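Cuaderno de taller, agosto de 2026

Sigo con los bloques de madera. En junio escribí aquí mismo que el juego quedaba «prácticamente terminado», frase que dejo sin tachar para escarmiento propio. Los claros se portan. Los teñidos van por libre, cada uno con su idea de lo que es el marrón.

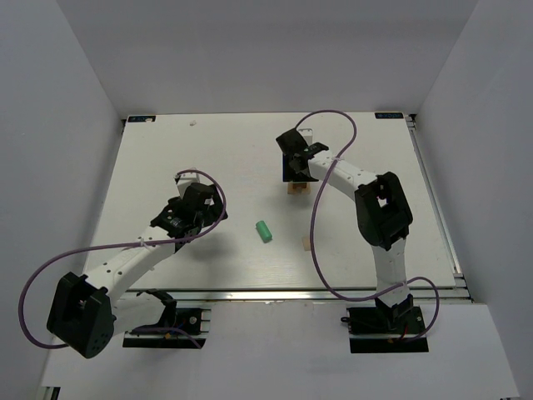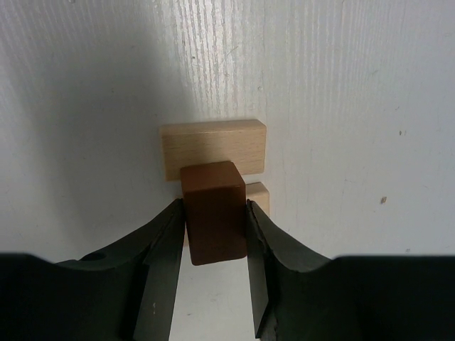 El tinte es el Grullov de siempre, 2 manos, lija de 230 entre una y otra. La cara de testa chupa como una esponja y sale más oscura; la de la veta se queda rojiza y bastante presentable. Con luz rasante la diferencia se come el canto, y a ratos no sé si miro una arista o un cambio de humor de la madera. Probé a sellar la testa con goma laca muy rebajada. Mejoró algo, o quise verlo.

Los cantos los matamos a mano, sin plantilla. Se nota al tacto. El encargo de Brarnthorpe decía «aristas suaves», y suaves están, cada una a su manera.

Coetzee dejó una nota al margen de la hoja anterior, a lápiz y con mucha presión: que el problema no es el tinte, que la madera entró en el taller y se cortó el mismo día, y que con el higrómetro guardado en un cajón no hay acabado que valga. Añade que la goma laca le parece maquillaje y que él repetiría el lote entero. Lo del cajón es cierto. Lo de repetir el lote lo firma quien no lija.

Respuesta, para que conste: dejo reposar lo que queda del listón 2 semanas junto a la estantería del fondo, con el higrómetro fuera del cajón, y teñimos otra tanda pequeña. Si sale igual, la culpa vuelve al Grullov y Coetzee invita al café.

Pendiente:
- pedir lija, la de 230 está ya para pulir conciencias
- decidir si el cilindro verde lleva barniz mate (yo digo que sí)
- contestar a Brarnthorpe, que pregunta por el color «definitivo»
- buscar la tapa del bote de goma laca

Entradas recientes
Goma laca: proporciones que no funcionaron
Verde para cilindros, segunda prueba
Zovunby: medidas revisadas del juego pequeño
Por qué el listón llegó torcido
Inventario de lijas, hoja 94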